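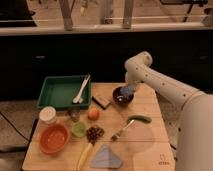
Clearing and sorting the kitchen table: your questions

Written by Roos Van Loon, updated in March

We receive many letters about the kitchen table, more than about any other place in the house. Below I answer the ones that return most often. My colleague Jasper Mulder has checked the answers about glass and storage.

Where do I begin when everything is mixed together?

Begin with the food. Fruit and vegetables go away first, so that they don't get crushed under a bowl or a jar. After this, bring the cutlery together, then the bowls and cups, and leave the jars for last. Cloths you can keep on the table until the end, you will need one to wipe.

Do I need a tray?

It is not necessary, but it helps very much. A plastic tray with raised sides holds small things together when you carry them to the counter. Green, white, any color is fine. I use mine for forks and spoons only, and I empty it each evening. When the tray becomes a place where things stay, it does not work anymore.

Can plastic forks and spoons be kept with the metal ones?

You can do it, but we advise to keep them apart. Metal tines can scratch the soft plastic. In our own kitchen the white plastic ones lie in the tray and the metal ones have a drawer. If you have only one drawer, put a small divider in it. The Basik divider that we sell is made for narrow drawers.

How should I keep grapes and cucumber?

Grapes stay on their stem and go unwashed in the refrigerator, in an open bowl. Wash them shortly before you eat them. A cucumber does not like to be very cold, so choose the warmest shelf, and keep it away from ripe fruit. Peaches may stay on the table until they are soft.

My bowls have different sizes. How do I stack them?

The largest goes at the bottom, also when it is not the prettiest. Small cups I do not put inside bowls, because they get stuck. A reader from Clerside wrote to us that she puts a folded cloth between each two bowls, and I have done this too since then.

What can I do with empty glass jars?

Keep those that have a lid which closes well, and bring the rest to the glass container. Jasper once had nearly 200 of them in his cellar in Bayram, and he used maybe ten. Decide on a number and stay with it.

How do I clean a light wooden tabletop?

Use a damp cloth and a little mild soap, and dry it directly after. Wipe in the direction of the grain. Please do not put wet bowls on it for the night, they leave rings. For rings that are already there, see our page about Furkard wax.

Can I send a question?

Yes, gladly. It can take some weeks before you get an answer.

Related questions
Washing and folding kitchen cloths
Furkard wax: how much and how often
One drawer, many forks
Which fruit can share a bowl?

Contact | © Basik Home Pages | Back to top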